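From: Quyên Thái
To: handheld-demos list
Subject: Re: [handheld-demos] Two grippers, one pair of arms: how are you starting takes?

On a September evening, Fahad Qureshi wrote:

> Hi all,
>
> We've moved from single-hand demos to two-hand ones at Fullimstead and my
> discard pile has gone through the roof. 76 of our first 200 takes are
> unusable. Most of them die in the first second or two, before anyone has
> touched an object. The map is fine, the cameras are fine, but the left and
> right trajectories don't agree on where they are relative to each other.
>
> Questions:
> 1. Do you start with the grippers facing each other, or both facing the work?
> 2. Has anyone tried recording somewhere dull, e.g. a hallway? Our lab is
> all benches and I'd like a bit more elbow room.
> 3. How long do you let a new demonstrator practise before you keep
> anything?
>
> Fahad

Hi Fahad,

Oh, I'm so glad somebody else is at this stage! We had the same pile of dead takes at Sinirbridge over the winter and I've been boring everyone at lunch with it ever since.

On 1: facing each other, every time, and hold it longer than feels natural. We bring both grippers up to chest height, turn them in until each camera has a decent look at the marker card on the other one, and stay there for a slow breath. Then open and close both sets of fingers once, all the way, and off you go. The open-close gives you the finger width range for that take as a bonus, so if a card or a finger tip has shifted since the morning you'll catch it right away instead of three days later in processing.

What got us was the angle. People hold the things like a pair of hair dryers, straight ahead and parallel, and the marker ends up so oblique to the other lens that the corner detection gives you mush. Tươi Cù worked out that if you tuck your elbows into your ribs the wrists turn in by themselves. I've stopped saying anything about angles to new people. I just say elbows in.

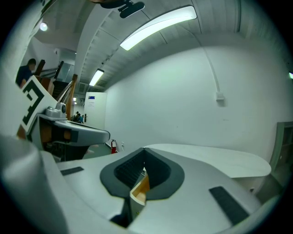 We do the same at the end of a take now, too. It costs a couple of seconds and it lets you check the relative pose at both ends. If start and end disagree by more than 12 mm we bin it. Trí Đoàn thinks that's too generous and he may be right, but he's also the one who has to refold the tea towels when we throw a take out, so I expect he'll come round.

On 2: yes to the elbow room, but be careful with dull! Tracking off a wide lens loves clutter. A long bare wall is about the worst thing you can give it, particularly when you turn toward it up close and it fills most of the view. We had a whole afternoon of corridor takes where the trajectory looked gorgeous until the demonstrator swung round to the wall side, and then it slid off sideways like a shopping trolley with a crook wheel. Things that helped us:

- Do the mapping pass slowly, and walk it in both directions. Point at the corners and the ceiling as well as where the work is going to be.
- Stand so that whatever is busiest in the space (stairs, railings, door frames, shelving) stays in view of at least one gripper.
- Lock the exposure. Going from under a light fitting to the dim end of a hallway with auto exposure on will ruin your day.
- Keep passers-by to a minimum in the mapping pass. During the takes themselves a person in the background hasn't hurt us, as long as they're not filling half the view.

Don't be scared off, though. Once the map was good, our corridor data was every bit as clean as the bench data, and the policy coped with a new room much better after we mixed the two. I was chuffed. We're up to 1000 kept takes on the towel task, and the most recent batch has been the easiest to collect by a mile.

On 3: this is my favourite bit, because it varies so much from person to person. Hằng Huỳnh was doing lovely smooth two-handed passes before she'd finished her coffee. I took most of a day and still snatch at things. We don't use a fixed time any more. You practise until you can do five takes in a row where the pass between hands works without looking down at your own fingers, and from then on we keep everything, fumbles and recoveries included. Don't throw away the recoveries! Our first policy had never seen a dropped corner, so when it dropped one it just hovered there.

One thing I'd love to hear back on: do you pause between approach and grasp? Đàm's group tell their people to, we tell ours not to, and I can't work out from the rollouts which of us has it right.

I've put our take-checking script in the Funix folder, under pose_check. It's scruffy but the plots are good. Try it on your 76 and see how many of them fail at the very first marker sighting. I'd bet on most of them.

Cheers,
Quyên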